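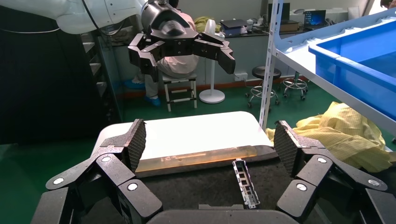 Setting up a two-arm bracket transfer in Cirillo

Last updated 09/01/2025
Applies to Cirillo 2 with the Treddale planner

Cirillo is the task sequencer we use at Gendavura for small-part handling. This page covers one job: picking a thin metal bracket with either arm and moving it to a shared place point without the two arms getting in each other's way. You should already have both arms homed and both wrist cameras calibrated. If you have not done the camera step, go to the calibration page first.

Before you start

Check that the Treddale planner is running and that both arms report the same clock. Open the status panel and look at the offset value. Anything above 10 milliseconds will cause late stops in the shared zone, so restart the time service and check again.

Load the cell model as well. It needs the work surface, the shelving and anything else fixed within reach. People, stools and loose items do not go in the model. They are dealt with by the safety controller, and nothing on this page changes its settings.

Step 1: Name the arms and frames

Open cell.cfg and give each arm a short name. We use "near" and "far", as left and right get mixed up when you are reading two wrist views side by side. Each arm needs a base frame, a wrist frame and a camera frame. Save the file and reload. If a frame is missing, the planner will load but the arm will be greyed out in the task list.

Step 2: Draw the shared zone

The shared zone is the space both arms are allowed to enter, one at a time. Draw it as a plain box over the place point. Make it large enough to hold a fully open gripper. A common mistake is to size the box with the fingers closed, and then the planner lets the second arm in while the first is still opening its fingers.

Set the zone to "exclusive". The waiting arm will hold at its last safe point until the zone is free.

Step 3: Teach the bracket

Brackets with cut-outs are awkward for the detector. The holes show whatever is behind them, so a bracket in a box of other brackets can be read as two parts or as none. Take the training views from the wrist camera at the height you will pick from, and include some with parts overlapping. Turn on "edge outline" and leave "fill holes" off.

Shiny parts on a bright surface also wash out. Lower the exposure until the edges of the surface are clear, then lock it. Auto exposure will drift as the other arm passes through the view.

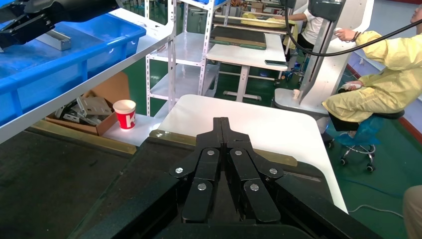
Next, mask the gripper. The fingers take up a good part of each wrist view, and the detector will find edges on them if you let it. Open and close the fingers through their full travel with the mask tool recording, then save the result as one mask. Do this for each arm separately.

Step 4: Set the grasp

Choose "pinch" and pick two faces on the bracket that are parallel and have no bent edge between them. Start with a low closing force. Thin brackets spring open when released and can jump off the place point if they have been squeezed.

Step 5: Write the sequence

The basic order is detect, approach, grasp, lift, request zone, place, retreat, release zone. Keep "release zone" after "retreat". If you put it straight after "place", the two grippers can meet on the way out.

Step 6: Run it slowly

Set the speed to ten per cent and run the sequence with the near arm only, then the far arm only, then both. Watch the zone light in the panel. It should show one arm name or be blank.

Error codes

505: zone request timed out. The other arm has not released. Look for a missing retreat step.

79: part lost after grasp. Check the finger mask first, then the closing force.

If you are moving a job over from Estness, the import tool keeps the frames and grasps but drops the zones, so redo Step 2 by hand.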